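Round table against a wall: plant pot, leg wobble, top finish

Forum: Furniture care and repair
Started 2025-09-08

grainline
I have a small round wooden table in a meeting room and two problems with it. The first is a slight rock toward the wall side. The second is a dull patch in the top where a plant pot has been standing. The table came from Putemden as a display piece, so there was no paperwork. The legs are black metal and bolt to the underside through a flange plate. The top is a light honey color. I don't know if the finish is oil or a thin varnish.

The patch is matte, the same color as the rest, and can't be felt with a fingernail. I have cleaned it once with a damp cloth and nothing else.

Questions: how do I identify the finish without marking the top, and should I fix the wobble at the bolts or at the feet?

drybrush
Finish test first. Turn the table over and find a spot near the edge where finish has wrapped under. Put on one drop of water and leave it for 8 minutes. If the drop sits up and the surface under it is unchanged, you have a film finish. If it darkens, you have oil or wax. Don't run the test on top.

A matte patch with no color change is usually moisture in the finish and not in the wood. White or cloudy would mean the same thing further along. Black would mean it got into the grain, and that is a different job.

oilcan_7
I'd be careful with that test. An oiled top with enough coats will hold a drop for a lot longer than 8 minutes. I use denatured alcohol on a cotton swab, again on the underside. Shellac gets sticky. Lacquer does too, more slowly. Oil and cured polyurethane won't react, and from there you can decide by looking at the sheen at a low angle.

drybrush
Alcohol is a fine second test. I wouldn't make it the first one on a piece with no paperwork.

flatpack_sam_not
For the wobble: bolts before feet, always. Flange plates loosen because wood shrinks under the washer. Snug all the bolts by hand, set the table on a floor you know is flat, then tighten in a cross pattern. If it still rocks on the flat floor, the frame is bent or a foot is missing its pad. If it only rocks in your room, the floor is the problem and you need a shim.

grainline
Bolts were loose, a quarter turn each. On the hallway tile it now stands flat. Back in the room it still rocks a little, so I accept that the floor slopes near the wall. I'll look at felt pads of different thickness.

Water drop under the edge: no darkening. Alcohol: no reaction. I take that as polyurethane or something close to it. The table is at the far left in this one, against the white wall, with the plant on it in its usual white pot.
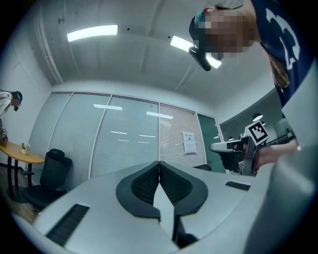 mortise_and_mild
Against a wall is where I'd expect the pot to cause trouble. People water from the room side, overshoot, and the runoff goes around the back where it doesn't get wiped. Use a glazed saucer with feet, or a cork mat with a sealed underside. Plain cork passes water straight through.

oilcan_7
Agree on the saucer, disagree on cork of any kind. Sealed cork traps whatever gets under the edge. I had a Flunosach mat that left a ring on a varnished sideboard in one winter. Glass or glazed ceramic, on small clear bumpers so air can get under it.

mortise_and_mild
That ring could be plasticizer from the sealing layer and not water at all. Clear bumpers have the same problem on some finishes. Felt dots are safer as long as they stay dry.

oilcan_7
Fair point on the bumpers. Felt dots, then, and lift the saucer when you water.

drybrush
For the patch, assuming polyurethane: wipe with mineral spirits and let it flash off. If the sheen comes back, it was residue from the pot. If not, use a fine paste polish on a soft cloth with light pressure, working past the edges of the patch. Stop before it gets glossier than the rest. Don't use steel wool on a satin top unless you plan to do the whole surface.

flatpack_sam_not
Kesmont satin paste did that job for me. The 40 gram tin is plenty for a small round top. The 200 gram tin dries out before you get through it.

grainline
Mineral spirits took out most of it. There is a faint arc left that I can only find with a flashlight held low. I'll leave that alone for now. The saucer is a glazed one from Lương on felt dots.

One remaining question on the felt pads. Does a thicker pad on the wall side compress over time, so that the rock comes back?

flatpack_sam_not
Yes, it will compress. Use a hard nylon glide as the shim and put thin felt under all the feet equally. Check the bolts again in March when the heating has been on for a season.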